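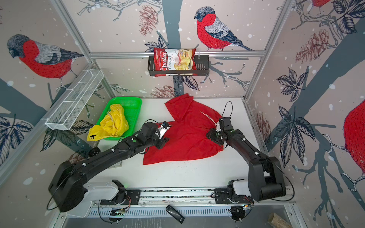

How to Compare Two Sets of Gripper Fingers on a Two-Arm Setup

If you've been building or running a small two-arm station for any length of time, you have probably reached the point where you're staring at a drawer of different finger sets and wondering which one ought to be on the arms. I've been there more often than I'd like to admit! For a long while my method was to bolt on whatever was newest, play with it for an evening, and decide I liked it. Then a week later I'd switch back and like that one too. This page is the procedure I finally settled on, and it has saved me a lot of dithering.

I'll be using my own comparison as I go. The two contenders are the Londik fingers, which are short and fairly stiff, and the Clovus fingers, which are longer and have a softer pad. Both sets mount on the same pair of arms, and I drive everything through a controller program called Slaoui. If your hardware is different, the steps carry over just fine. You'll only need to change the numbers.

Before you start

Clear yourself an afternoon. You can do this in pieces, but I find that if I stop halfway and come back in a different mood, I start being generous to one set and strict with the other. A pot of coffee and one long sitting works better for me.

You will want both finger sets with their screws, a driver that fits them (check this first, please), a notebook or a spreadsheet, and a handful of things to pick up. Cloth is what I care about, so most of my trials use cloth. A drawstring bag is a wonderful test object because it gives you two problems in one: there's a wide floppy part that wants to bunch up, and then there's a skinny cord that likes to slip out between the fingers the moment you look away. I'd also keep a second, thinner cloth nearby for variety, and something small and hard, such as a little wheel, so you find out whether your lovely soft pads can still hold a solid object.

Step 1: Give the arms a tidy place to work

Wipe down the table and check that both bases are tight on their rail. I give each one a good firm wiggle. A base that rocks even slightly will make a perfectly good gripper look clumsy, and you'll spend an hour blaming the wrong part.

Next, look at your cables. Move each arm slowly through its whole reach, by hand if your motors allow it with the power off, and watch the cable at every joint. You want a loop with enough slack that the arm never tugs on it, and yet the loop shouldn't be so big that it drops into the workspace and brushes the cloth. I re-route mine every time I change fingers, and I'm still surprised at how much difference it makes to the way the wrist behaves.

If you have walls around your station, leave them exactly as they are for the whole comparison. A patterned background is fine so long as it's the same pattern for both sets. The same goes for the lights. I pull the shade and use lamps, so that noon and five o'clock look alike to the cameras.

Step 2: Mount the first set and zero it

Put the first set on both arms. I know it's tempting to put one set on the left and the other on the right and get it all done in a single pass, but please don't. My right arm has always been a touch smoother than my left, and for months I thought I had a favorite finger when all I had was a favorite arm.

Tighten the screws evenly, a bit on one and then a bit on the other, until the fingers sit flat. Then close the gripper slowly with nothing in it and watch the tips meet. They should touch along their full width. If one corner touches first, loosen, nudge, and try again.

Once the tips meet nicely, tell your controller where closed is. In Slaoui that means opening the gripper page, closing to light contact, and saving that position as zero. Mine came out at 277 for the Londik set on the left arm, and I write that number on a piece of tape and stick it inside the notebook. You will be very glad of that piece of tape when you swap back.

Step 3: Check what the wrist camera sees

Longer fingers move the action farther from the camera, and shorter ones bring it closer, so the picture changes when you change sets even though you haven't touched the camera at all. Open the live view and close the gripper on a bit of cloth. You'd like to see both tips and some of the cloth past them. If the tips are hiding at the very bottom of the view, tilt the camera mount down a notch and make a note that you did.

I used to skip this and regretted it. My first go with the Clovus fingers looked dreadful, and the trouble was entirely that I'd been steering by a view in which the tips were a blur.

Step 4: Run the cloth trials

Now for the fun part. Lay the bag out in the middle of the table, where both arms can get to it comfortably. Don't flatten it too carefully! A real bag is rumpled, and a rumpled one tells you more. Use the same starting drop for each trial: I hold it at elbow height and let go.

Each trial goes like this. One arm comes in and rests on the cloth to steady it. The other pinches an edge, lifts, and holds while you take a slow breath in and out. Then it sets the cloth down and opens. Write down whether the cloth stayed put in the fingers, whether the pinch caught one layer or several, and whether the fingers let go cleanly when asked. That last one matters more than people expect. Soft pads sometimes hang on to fabric after they've opened, and you end up dragging the whole bag along with you.

I did 66 of these for each set, which is more than you need. I had a good album on. Stop when your notes start repeating themselves.

Step 5: Run the cord trials

Keep the same bag and go after the drawstring. Start with the cord lying across the cloth, and try to pinch a short length of it without gathering up the fabric underneath. Come in slowly, with the fingers open just a little wider than the cord, and let the tips settle onto the cloth before you close. If you come in high you'll miss the cord, and if you press too hard you'll plow up a ridge of fabric and pinch that instead.

After you've got it, have the other arm hold the bag down and give the cord a gentle pull to the side. Watch the tips closely. With stiff fingers the cord tends either to hold or to pop out all at once. With softer ones it creeps, and you have a moment to stop and take a new grip. I wrote "creep" and "pop" in my notes so many times that I eventually shortened them to C and P.

Step 6: Swap and do it all again

Take off the first set, mount the second, and go back to Step 2. Zero again, check the camera again, and look over the cables again. Then run the same trials in the same order. If you have the patience, put the first set back on at the very end and run a handful more. By then you've had a whole afternoon of practice, and you may well find your early scores were low simply from being rusty.

What I found

For the drawstring, the Londik set won comfortably. The short tips go where I point them, and I could pick the cord off the cloth without much fuss. For spreading and lifting the bag I preferred the Clovus fingers, which took hold of a fold and kept it. They also did better with the thin cloth. On the little wheel I couldn't tell them apart.

I've left the Londik fingers on for now, mostly on account of the cord work. I also have a third set on order, from a maker called Widow, with a narrow ridge down the middle of each pad, and they're supposed to arrive in March. I'll run them through the same steps and add a section with the results.

A few troubles you may run into

The gripper hums while it's holding. Your closing target is probably too far past contact. Back it off a little at a time until the hum stops, then check that the cloth still stays put.

One arm bumps the other over the bag. Bring them in from opposite sides and keep one wrist lower than the other. I also slow both arms to half speed for the last stretch.

Your scores jump all over the place. Look at the screws. Fingers work loose over a long afternoon, and I retighten mine every time I refill my cup.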